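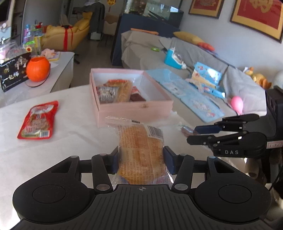
A customer in Dreltton wrote to us that she had stopped sending snack boxes to her son because the bread always arrived flat under everything else, and could we please tell her what we do about it. We pack the bread last. The full answer is on this page, along with who we are.

About Villness

Villness packs gift boxes of wrapped Chinese snacks. We started in Dreltton with one table and a short list of customers, most of them families with someone away at school. The business has grown since then, but the boxes are still put together by hand, and we now send out 3000 a year.

We do not make any of the food. We buy it sealed and labeled, and it stays in its own wrapper until the person who gets the box opens it. Our work is choosing, packing and shipping.

What we pack

Our current list has 61 items. It includes small breads and cakes, wafer rolls, hawthorn sweets, dried fruit and vacuum-sealed savory snacks. The list changes when a supplier drops something or when customers tell us they are tired of it. Chilled food is not on the list and we have no plans to add it.

Customers can pick every item or leave the choice to us. If you leave it to us, you will get a mix of sweet and savory. Please use the notes field for allergies. We read the notes before we start on a box.

How a box is packed

Flat packets go on the bottom. Long items are laid corner to corner, which keeps them from bending against the sides. Sticks and lollipops go in next, and bread and cakes go on top. We check the date on each label as the item goes in, and anything with fewer than 96 days left is set aside, except for bread, which has a shorter life and is bought in each week.
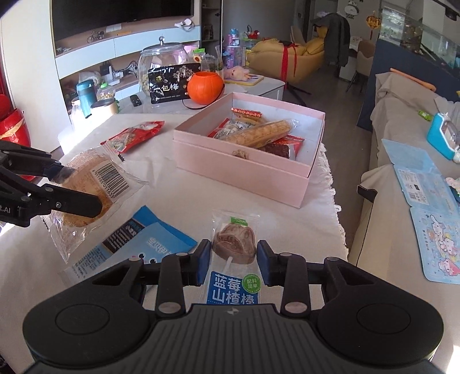

Blueberry hawthorn stick, wrapped bread or cake and an open pink gift box.

Our boxes

The standard gift box is called the Cusi. The larger one, the Clirkar, was added in July for offices and family parties. Both can be ordered with a printed card.

Orders

Single boxes ship within two working days. For orders of 1000 boxes or more, please write to us a month ahead so we can buy enough stock. Pickup in Dreltton is free. Use the contact form for anything else, including items you would like us to carry.

Page updated 2021-07-05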